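April 27, 2025 – hang task, notes

Typing this up before I forget. Half of it is on the back of a Tridham packing slip and the other half is in my head.

Task again for whoever reads this cold: pick the black loop up off the table, get it over one of the hooks on the white rack, let go, don't take the rack down with you. Came out of the Treltley visit in December. Their shop people put soft goods on display racks all morning and asked if a machine could do it. I said give us a few months. Easy to say in December.

Where we are on the question in general (can it do chores yet), my own list, not the official one:

Moving rigid stuff from A to B: yes, if the thing isn't shiny and you leave it where it expects it.
Wiping a table: looks like yes. Misses corners. A person would have to go over it again so what's the point.
Folding: small towels ok, slow. Shirts no.
Hanging anything soft: this page.

Policy from last week's batch, trained on 47 demos. Ran it Friday. Two good hangs the whole session, and one of those I would call luck. The rest split between never getting the loop off the table and getting it up there and then losing the opening. Loop goes flat, sides touch, nothing to put over the hook. Arm keeps going like everything's fine and pokes the hook with a closed band. Does this over and over with great confidence.

So today back to collecting by hand with both grippers, and I wanted to start at the pick and not at the hook. I think the hang is lost at the pick.

Swapped to the felt pads first. The bare fingers skate on fabric. Felt grabs better but it's wide, and on a flat loop a wide pad wants to take both sides at once. Then you have a pinched loop and no hole. You want one side only, near the edge, and the other side left to hang.
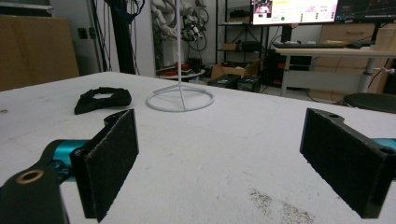

Approach angle matters more than I had written down before. Straight down = takes both sides, nearly every time. Coming in low and sliding one finger into the opening, then closing = one side. Takes longer and you have to go slow or you just push the loop across the table. My thumb knows how to do this without me thinking about it, and it took me most of an hour to figure out what my thumb does. Wrote it in the demo instructions as "hook then pinch". Please everyone use the same one. Mixed styles in the data was the towel mess all over again.

Pads pick up lint. Brush them between sets. Wipe the table too, I forgot.

Then the second hand. Yesenia Olvera's idea from Thursday and I was wrong about it, writing that here so it's on record. One gripper lifts, the other comes in and opens the loop, then both go to the hook together and the second one lets go last. With one hand you have to trust gravity to keep the hole open and gravity doesn't care. With two you can stretch it a little. Costs: more cable to drag around, longer episodes, and the wrists get in each other's way near the middle of the rack. Upper hooks are worse for that. Stay on the lower ring for now.

Rack is light. Touch one arm of it going past and the whole thing wants to turn or walk. Asked if we should tape the base down. I say no for now, Treltley's aren't taped. But I do want its position written down at the start of every set. Friday I have no idea how far it had moved between runs, so those numbers are basicaly worthless for comparing anything.

Target is 100 clean demos two-handed before we retrain. Doing them in sets of six and then a break. After six my hands start cheating, coming in from above to save time, and I don't notice untill I watch it back.

What counts as clean, so we stop arguing:
starts with loop flat on the table, not bunched
one side pinched on first grab, no regrasp in the air
loop over the hook before either gripper opens
rack still standing
hands back out of the way at the end, don't just stop over the rack

Regrasp on the table is fine, keep those. I would even like more of them. The Verschueren data we trained the cup thing on had no mistakes in it at all and the cup thing can't recover from anything.

Side note, Truvau tracking software dropped the left hand again when I turned the wrist far over. Restarting fixes it. Check the left trace before you throw away the setup, I've lost whole sets to that. Need to file it. Said that last time too.

My guess, putting it down now so I can be embarrassed later: two-handed gets us to half on the lower ring. Half isn't a chore done. A store person would do the whole rack while the arm is thinking about the first one, and somebody would still have to stand there and pick up what it drops. But half from where we are would tell me the data was the problem and the hardware is ok, and I'd take that.
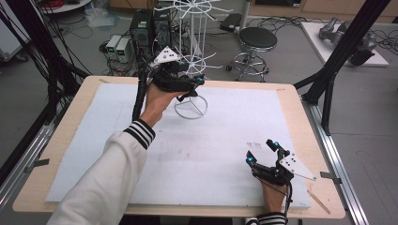

Wenjie Zou read this over my shoulder and says half is the wrong thing to be guessing at. What matters to a store is how long it goes before someone has to walk over, and a machine that gets nine right and then knocks the rack down on the tenth is worse than one that gives up on four and leaves them lying there for a person. Wants us to log every time a human would've had to step in, and how long the fix takes, and to quit reporting hang rate by itself. Also says my list is too kind on wiping.

Fair. Adding a step-in column to the sheet. Doesn't help for hand demos obviously but it should be there before the retrain so we don't make it up afterward.

Still disagree about giving up. If it gives up whenever it's unsure it will never touch the loop. Parking that.

To do
rack position in the sheet, every set
spare felt, order it
Truvau bug, really this time
ask Treltley what else goes on their racks, if it's stiff straps the whole two-hand thing may not be needed
Yesenia to try a set with hook then pinch starting from the left hand, all of mine are right first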